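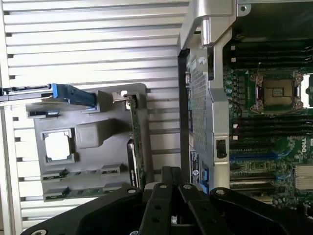
Shop Automation Board > General > Are arms ready for bench work yet?

slotted_nut
January 6, 2018
We refurbish rack servers. Volume is 637 units a quarter, nearly all of them teardown, test, CPU and memory swap, reassemble. Management has a quote from Larlow for one arm with a parallel gripper and a wrist camera, and wants to know if it can take over the CPU swap. My position is that it can do the moves and can't do the job. Looking for numbers from people who have run one.

bkt_44
Define the job. A processor into an open socket is a vertical placement with known geometry. Arms have done harder placements for years.

slotted_nut
Release two levers in the right order, lift the frame, lift the old part straight up, put it somewhere safe, fetch the new one, match the corner mark, lower without sliding, close the frame, latch against spring force. Then the heat sink. The placement is one line in that list.

gredeck_user
We run a Gredeck cell on a similar task. Placement is fine. The trouble is everything before it. Chassis arrive with cables wherever the last technician left them, and a wire lying across a lever stops the cycle. Over 200 attempts in November we had 44 stops that needed a person. Two were bent pins. The rest were cables, labels lifting, or a latch that was already half open.

bkt_44
44 in 200 is a fixturing problem. Give every part a nest and every tool a slot, in the same place each time, and most of that goes away. 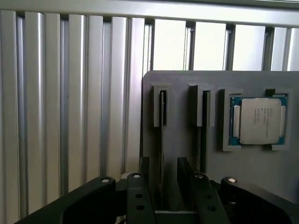
The corner nest matters more than the camera. If the chip is held on two sides with a small lip, pickup error is limited by the nest and you can run the approach almost blind. Print them, screw them to a panel, measure once.

gredeck_user
Agreed for the supply side. We have nests. They do nothing for the chassis side, where the part you are removing sits wherever the manufacturer put it, next to a bank of DIMM slots with very little finger clearance. Check your finger width against the closest obstruction before you sign anything. Ours had to be reground.

pantry_moth
Reading this from the home side. If a cell with fixed nests needs a person that often, I don't see how anyone is selling a kitchen robot. My Gunawan vacuum still can't handle a sock.

bkt_44
Different problem. A kitchen has no fixtures and nobody will install any. I would expect shop work to be solved well before dishes.

slotted_nut
I don't accept "solved" for either. A technician here does the swap in some six minutes, cables included, and notices a cracked latch on the way. What is the cycle time on the Gredeck?

gredeck_user
Eleven minutes without a stop. It does run through lunch.

bkt_44
Then split the work. Person opens, clears cables and inspects. Arm does the memory, which is repetitive and forgiving. Leave the socket manual for now.

slotted_nut
Memory needs both end clips open and a firm even push. With one gripper?

gredeck_user
One end, then the other. The Druno fingers have a flat pad for it. We seat them that way and check at boot. I can post the reseat rate when I'm back at the cell.

slotted_nut
Please do, with the slot count per board. I'll ask Larlow for finger drawings in the meantime.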